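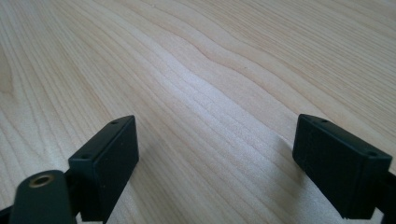

Setting Up and Looking After a Pair of Hand-Held Grippers

I get asked a lot how I keep my hand-held grippers closing the same way from one day to the next, so I finally wrote it down. My pair is the Prirkano build with the flat block fingertips, but most of this carries over if yours have a different tip. You need a small hex driver, a lint-free cloth, isopropyl alcohol and a strip of masking tape.

Start with the fingertips

Take both blocks off and wipe the mounting faces. There's always a little grit back there! Put the screws in loosely, two per block, close the jaws by hand until the faces meet, and only then tighten. If you tighten them open, the faces land crooked and you'll be pinching with one corner. Go back and forth between the two screws a bit at a time – plastic strips easily, and I have a drawer full of Hendell spares to prove it.

Check the pivots

Open and close the jaws 10 times slowly with the gripper up by your ear. You're listening for a tick. A tick usually means a linkage screw has backed out of its brass insert. Snug it up until the tick goes away and the jaws still fall open under their own weight. If the insert itself spins, stop there and replace the arm, don't glue it. (I glued one. It lasted until lunch.)

Try it on something soft

Hard blocks are easy to hold and will hide a bad alignment. Fabric won't. I use gloves, because they fold and sag and slide out sideways if one face is even a little off. Pinch low, lift slowly, and give it a gentle shake.

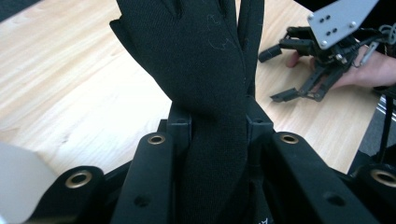 Glove test: fabric held between the two blocks, fingers up.

If it swivels in the jaws, go back to the fingertip step. If it slides straight down, clean the faces with alcohol and try again before you blame the springs. Do the other gripper with the same glove so you're comparing like with like.

Straps and cables

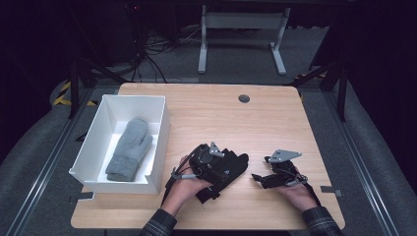
Strap tension is where most of my trouble used to come from. Too loose and the gripper rolls on your wrist, too tight and your hand gets tired and you start closing the jaws lazily. Put the straps on over whatever you'll be wearing for the work, so if it's flannel sleeves, set them up with flannel sleeves. Then hold both hands palm up over the table and look at the slack. You want the cables looping out past the wrist with room to turn, like the ones on the left gripper, and you want to know where the strap tails end up. Mine hang down toward the table, so I tape them back before a long run. Soledad Cuevas over at Valdovinos sews hers down, and they look much neater than mine.

How often

Fingertips every morning, pivots every 2,000 closes, straps whenever they bug you. My left one was at 3,460 the last time I let it slide and yes, it was ticking.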